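4.2 Opening the case and checking the power supply

Applies to Dell desktop units held at the Zallalstead and Gronden stores. Record all work on form 3615.

CAUTION: Switch off at the wall and remove the mains lead before opening the case. Do not open the power supply itself under any circumstances.

1. Lay the case on its side with the cover facing up.
2. Release the cover and set it aside.
3. Find the power supply, a grey metal box with a vent grille at one end and a white certification label.
4. Copy the rating from the label on to the form. Replacement units must not exceed 600 W.
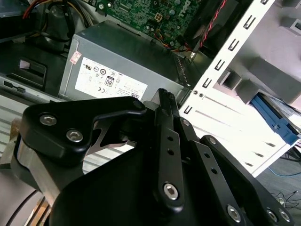

Can the motherboard stay in place while the power supply is changed?

The motherboard stays where it is. Only the power leads and the fixing screws of the supply need to be undone.

4.3 Disconnecting the leads

5. Touch bare metal on the case before handling any connector.
6. Press the clip on the main power connector and pull the plug straight out by its body. Do not pull on the wires.
7. Unplug the drive power leads. Leave the SATA data cables connected unless the drive is also being removed (see section 23).

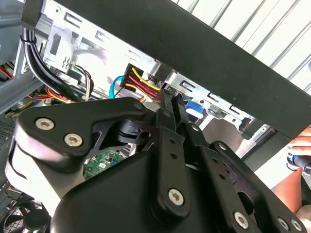
8. Gather the freed leads and move them clear of the drive cage.
9. Undo the fixing screws at the rear of the case and put them in the Estberg tray.
10. Lift the supply out without dragging the leads over the motherboard.

NOTE: Cable ties cut during this work are replaced with 100 mm ties from the Chala kit. Trim the ends flush.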